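Greltum CM-2 Coffee Maker: Worth the Counter Space?

Reviews > Kitchen > Coffee

The box says "café results at the push of a button." I have read that sentence on five different coffee makers now and believed it less each time. The Greltum CM-2 costs $221, nearly twice what I paid for the Sevis it replaced, so I wanted more than a nice lid.

First, the good part. It's quick. A single mug takes 2 minutes from a cold start, and the coffee comes out hotter than the Sevis ever managed. The water tank lifts off without a fight and fits under my faucet, which you'd think would be standard by now.

Taste is another matter. Greltum makes a lot of noise about its "pulse soak" setting. I ran it against the regular setting for two weeks with the same beans from Trollon, same grind, same mugs. My wife picked the regular cup more often than not. I couldn't tell them apart. If there's a difference, it's a small one to build an ad campaign on.

Cleaning: the manual wants a descaling cycle every 400 cups, using their own powder. Plain citric acid did the job for me. The drip tray is shallow and fills up sooner than you'd like, and there is no mark to tell you when.

Noise: loud. If your bedroom shares a wall with the kitchen, you'll want to think about that.

The height is what bothers me most. Greltum lists the machine with the lid closed. Open it to fill the basket and you need a good deal more room, so measure up to the bottom of your cabinets before you order. I have to drag mine forward every morning, and the rubber feet don't like to slide.
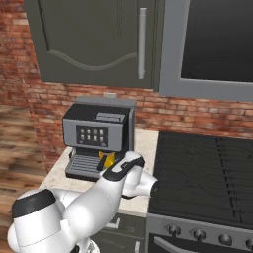

Page last changed: April

A coffee machine on the counter under an upper cabinet is how most of us would set one up, and I'd like to see makers print the lid-open height on the box.

Would I buy it again? At full price, no. The plain Butt drip maker my sister has makes a cup I like just as well and she paid far less. On a deep sale, maybe.

Rating: 2 out of 5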